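Cirard finger set for small arms: three months on our shared bench

I bought these because the pads that came with our two arms had gone shiny. Cirard claims 1,000 hours of use before the tips need changing. I have put in 273, by my own log, and I have doubts.

The good first. They bolt on without swearing, and the taper lets you get at small parts lying flat. Offcuts of wire with a white sleeve on one end are my usual trial, and a stubby factory finger just shoves those across the mat.

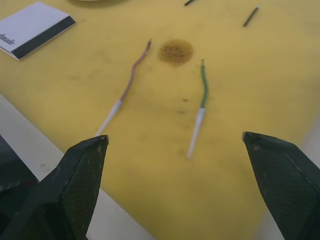
Small diameters are still where the trouble starts. The leaflet promises the same grip down to thin cable. In my tests it managed 30 tries in a row on one afternoon and then sulked for the rest of November. I blame the ridges, which collect fluff and lose bite. A dry toothbrush brings some of it back – for a while.

Then there is the two-arm work, where one side steadies something light and the other picks. Long fingers sound ideal for it. They also bump into each other sooner than you expect, and the clearance drawing on the Cirard site is too vague to plan around.
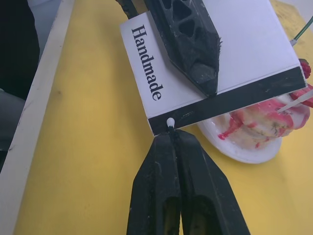
Zbigniew Chmielewska thinks I am being unfair, and that any long finger will clash if you leave the approach angles as they were for short ones. Re-teach the wrist positions first, then complain. He'd also skip the toothbrush and use a damp cloth.

I did re-teach them, on both arms, and it took an evening. Fewer knocks, I'll grant that. Placing small bits near the rim of a plate is now fairly dull to watch, as it should be. 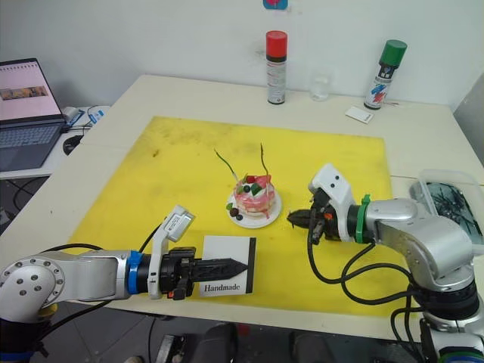

Price is the last grumble. The Onetti set costs less and comes with spare screws, though I haven't tried it. If your factory fingers still grip, keep them. If they don't, buy one Cirard pair and run it for a month before ordering the second.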